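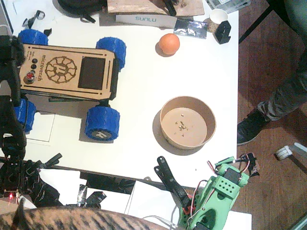
About Brerbridge

Welcome, and thank you for stopping by! Brerbridge is an evening and weekend school for grown-ups in Sendport, and we teach the things people tell us they always meant to learn: Swahili and Spanish, bread baking, household bookkeeping, choir singing for people who were once told they couldn't sing, and (since last winter, after a good deal of asking) beginning upholstery.

The school was started by Mwanaisha Kioko, who had been teaching Swahili at her own dining table on Mwakyusa Street until the chairs ran out. She borrowed more chairs from the neighbors, then a church hall, and finally signed the lease on the Pullside building, a former shoe store with big front windows and a heating system that has its own ideas. We have been there ever since, and we still have the dining table. It's in the front hall with the coffee on it.

We keep our groups small. A language class closes at twelve people, and baking at eight, for the simple reason that we own eight good ovens' worth of patience and two ovens. There are no grades and no final tests. If you miss a week your teacher will send you the notes, and if you miss three she will probably call to see how you're doing, so please don't be alarmed when the phone rings.
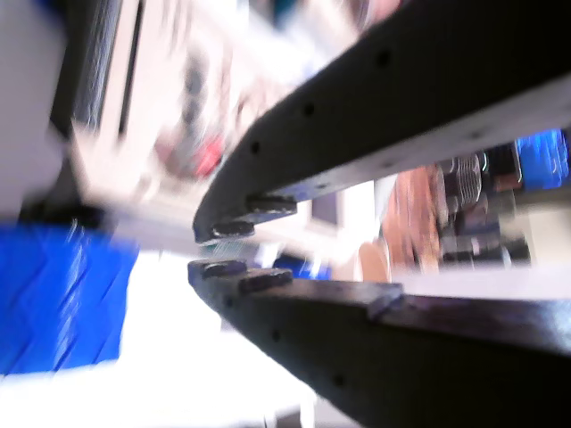
Gripper fingers up close, Pullside.

Last year 376 people took at least one course with us, and 60 of them were back for their fifth year or more. We know most of them by name and a fair number of their grandchildren too. Our oldest student joined the Spanish conversation group so she could talk with her son's in-laws, and she now corrects the rest of us over the cookies, very kindly.

Our lending library has grown to 1644 books, nearly all of them gifts, with an especially deep shelf on bread and a rather thin one on taxes. Anyone enrolled can borrow, and you're welcome to sit and read before class as long as you like. Doors open an hour early on teaching evenings.

New courses begin in November, and sign-up is at the front desk or by mail. If the price is a worry, ask for Mwanaisha and she'll work something out with you quietly. Come by, have a cup of coffee, sit in on a class and see if it suits you. The entrance is on the side street, under the green awning.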